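I keep telling people that B-sides deserve their own shelf, and I keep losing that argument. My friend Odette Hervieu thinks a song got left off the album for a good reason. Fine! But have you heard the flip of Koo's "Dornel"? It's a wobbly little waltz with 2 minutes of accordion, and I'd trade the whole album for it.

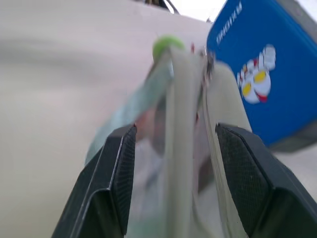 Clear plastic bag, a bit of a blur.

So my September mix is going to be all flip sides, Sekoten included. Skip it if you like hits. I've already played it twice today.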